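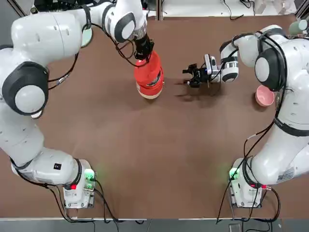
A red container in the grip of the left arm, just above the tabletop.

The Second Life of a Truck Tire

The first trucks back up to the receiving door at Clindlow before it is light. They carry worn tires, stacked on their sides and tied down with straps, and most of the tires have the look of something on its way to the dump. The tread is down to shallow lines. The sidewalls are gray with road dirt, and here and there a fleet number has been painted on in yellow.

Most of them will be back on the highway within two weeks.

Clindlow is a retreading company in Curport, a river town with a grain terminal, a rail yard and a long strip of truck stops. It takes the worn tread off commercial tires, inspects and repairs what is left, and bonds on a new tread. The company has been doing this under the same name for three generations of drivers, though the ownership has changed twice and the building has changed more often than that. It does no passenger tires. It gave those up when cheap new ones made the work pointless, and the old molds were sold for scrap.

Few car owners think about retreads at all, and those who do tend to connect them with the strips of rubber seen along the shoulder of the interstate. People in the trade are tired of hearing about those strips. Many of them come from tires that were never retreaded, and a tire of either kind will come apart if it is run low on air for long enough. Heat builds up in the sidewall, the layers start to separate, and the tread leaves.

"Air is the whole business," says Miloslav Rusnák, the plant manager. "If every driver checked his air I could let go half of my repair people. I don't expect to."

Rusnák started on the night shift as a buffer operator and learned the rest of the plant one station at a time. He keeps an office upstairs but is seldom in it. On the day of our visit he was at the inspection stand by the receiving door, where a tire is spread open on rollers and turned slowly under a lamp.

This part of the job has changed least. The inspector looks at the inside liner first, then runs a hand around it, feeling for bumps and ripples. The outside comes next. Nails and stones are pulled, and each hole is marked with a crayon. A tire that passes goes on to a machine that checks for separations between the belts, which cannot be seen or felt. Plenty of tires go no further. On the rack of rejects were tires with exposed cord, tires with damaged beads, and one that had been cut nearly through by something the driver had not mentioned on his form.

What remains after inspection is called the casing, and the casing is where the value is. A truck tire is built with a steel body meant to last far longer than the rubber on the outside. Fleets that buy good new tires do so partly with the second and third tread in mind. Many fleets at Curport send in their own casings and want those same casings back, so every tire carries a bar code patch through the plant.

After inspection comes buffing. The casing is mounted and inflated, and a spinning rasp takes off the old tread down to a set width and curve. It is loud, and the air smells of warm rubber. The shavings are drawn off through a duct and bagged. They are sold for playground surfaces and horse arenas.

Repairs are done by hand at a row of benches along the north wall. Each nail hole is drilled out to clean rubber and filled from the inside. Larger cuts are ground to a bowl shape until the worker reaches sound material, and there are rules for how large a cut may be and how close to the shoulder. A repair that breaks the rules ends the casing's career on the spot.

Then the tread goes on. Clindlow uses what is known as the precure method. The tread arrives already molded and cured, in long flat rolls with the pattern in it. A thin layer of uncured cushion gum is laid on the buffed casing, and the tread is wrapped around, cut to length and joined. The whole thing is sealed in a rubber envelope and hung in a curing chamber, a steel cylinder with a heavy round door. Heat and pressure cure the gum and make the pieces into one.

The curing temperature at Clindlow is held at 99 degrees Celsius. Rusnák prefers to run on the cool side and leave the tires in longer. Hotter cycles are quicker, and he has worked in shops that used them, but he believes the slower cure is easier on a casing that may be back for a third tread. The oldest of the chambers was bought used from a plant in another state and still has the previous owner's name on the door, under several coats of paint.

The early history of the company is a little hard to pin down. A flood took most of the paper records, and what is known comes from a ledger, some invoices and the memories of retired employees. It began as a repair shop for farm tires in a shed behind a feed store. The founder, by most accounts, was a poor bookkeeper and a careful mechanic. Rubber was scarce during the war and people who had never considered a recapped tire were glad to have one. The shed was too small by the time the war was over, and the shop moved to a former ice house on the river side of the tracks.

The ice house had thick walls and no windows to speak of. Workers from that period remember the heat. Curing was done in full-circle molds, one size to each mold, and the company had to turn away any tire that did not fit one of them. Changing to precured tread solved that problem. It also meant that Clindlow no longer made its own pattern, and had to depend on somebody else to supply it.

For many years the supplier was a domestic one, and when it closed its tread line the company had only a few months of stock. The owners at the time looked at several replacements and settled on Işık, which offered a rib tread for trailer positions that wore evenly on the long flat routes out of Curport. There was some grumbling on the floor. The new rolls were a shade wider, and the builders had to learn a different way of making the splice. The grumbling stopped after the first winter, when claims came in lower than the year before.

Işık still supplies the trailer treads. The drive tires, which need deeper lugs, use a pattern called Dutumau that was developed for gravel and logging roads. It is noisy on pavement. Drivers who haul from the quarries ask for it by name, or at least by something close to its name, and the order desk has learned to recognize several versions.

The present plant is out by the truck stops, in a building put up for a furniture wholesaler. It has 19 people on the day shift and a smaller crew at night. On a normal day it finishes 257 tires. That is not large by the standards of the trade, where the big dealer networks run plants several times the size. Clindlow competes with them mostly on turnaround and on its willingness to take odd sizes, such as those used on airport tugs and older school buses.

Price is the harder subject. A good retread costs well below a new premium tire, and for decades that was enough. Then low-cost imported truck tires began to arrive at prices close to that of a retread. Some small fleets switched and threw the worn tires away, since many of those casings were not worth a second tread. Clindlow lost customers it had served for a long time, and for a while the night shift was shut down.

Some of those customers have returned. Rusnák says the argument that works is cost per mile, taken over the whole life of the casing, and that it works best on people who keep records. Owner-operators who buy one or two tires at a time, often on a bad day and far from home, are harder to reach.

There are limits to what a retread is used for. Federal rules keep them off the front wheels of buses, and many trucking companies choose new tires for the steering axle as a matter of policy. Clindlow does not argue with that. A typical rig from one of its regular fleets has new tires up front, Dutumau on the drive axles and Işık ribs on the trailer.

Finished tires get one last look. Each is inflated and checked again, and anything doubtful goes back to the benches or to the reject rack. Those that pass are trimmed, painted black along the sidewall and moved to the shipping side. The paint makes no difference to the tire, but customers complained when the company tried leaving it off.

Saturday is the slow day, used for maintenance. Envelopes are checked for pinholes, rasp blades are changed and the chamber door seals are cleaned. By the middle of the morning the compressors are off and it is possible to talk at a normal volume. A flatbed from one of the quarries was parked by the receiving door with another load of casings, and a man in gloves was already unstrapping it.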